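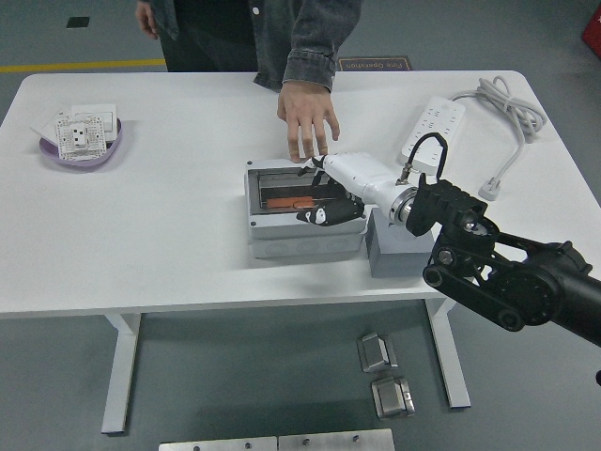
Femi Dauda asked that this book begin with the invoice, on the grounds that most people who end up running an automated cell first meet it as a line on a price list. The invoice is in the appendix, but the point was a good one, and this chapter starts from the buyer's side.

Chapter 3
Buying a Hand: Kits for Electrical Assembly

In this chapter
What a kit includes and what it leaves out
Reading a data sheet for a multi-finger hand
The enclosure task as a buyer's test
Service terms

Chapter 2 dealt with grippers that have two flat jaws and do one thing. A gripper of that kind is cheap, easy to fix and right for a great many jobs. It does poorly with parts that have to go down inside something else. An electrical box is a common case. The walls get in the way of the jaws, the rail sits low, and the parts that go on it come in several shapes.

Suppliers have answered this with hand kits. A kit is a multi-finger hand, the mount that joins it to an arm, the cable, and a license for the control software. The arm is nearly always sold separately. We will use two kits through the rest of the chapter, the Kadotell and the Fastholm. They cost nearly the same and differ mostly in what happens after the sale.

3.1 What is in the carton

The Kadotell comes with the hand already fitted to its wrist plate. The buyer bolts the plate to the arm, connects one cable and loads the software. The Fastholm comes as a hand and a bag of adapters, and the buyer picks the adapter that suits the arm. This takes longer, but a shop with 2 makes of arm can move the hand between them.

Neither kit includes a table, a fixture or a tray for parts. First-time buyers tend to leave these off the budget. A plain block to set a height, or a shallow tray that keeps parts in reach, can be bought anywhere - but it has to be bought, and the arm has to be taught where it is.
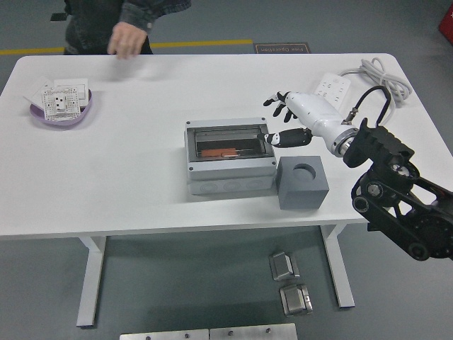
The enclosure task is the one we suggest for any trial. It uses parts that an electrical shop already has on the shelf: a distribution box, a rail, wall sockets and cover plates. Ask the supplier to run it at your site, with your parts. A hand that works well over an open tabletop may still catch its knuckles on the rim of a box, and a supplier's own demonstration parts will seldom show this.

3.2 Reading the data sheet

Look first at the width of the hand with the fingers curled. The figure on the front page is usually the width at rest. Jastcombe, which resells both kits, prints the two figures side by side, and its sheets are the easiest to work from.

Look next at cable life. The cable bends every time the wrist turns, and it is the part most often replaced. Find out whether it can be changed on site. In the Kadotell it can, with 3 screws. The Fastholm cable goes back to the maker along with the hand.

Last, look at the service interval. Kadotell asks for a check every 500 hours. Fastholm gives no interval and sells a yearly plan through Tijani, the service firm, which will lend a hand while yours is out - the loan is charged by the day after the first week.

Prices and terms in this chapter were checked on 22 June 2026.

Review questions for sections 3.1 and 3.2 are at the end of the chapter. Section 3.3 covers payload, and why the weight of the hand has to be taken off the arm's rated figure before anything is picked up.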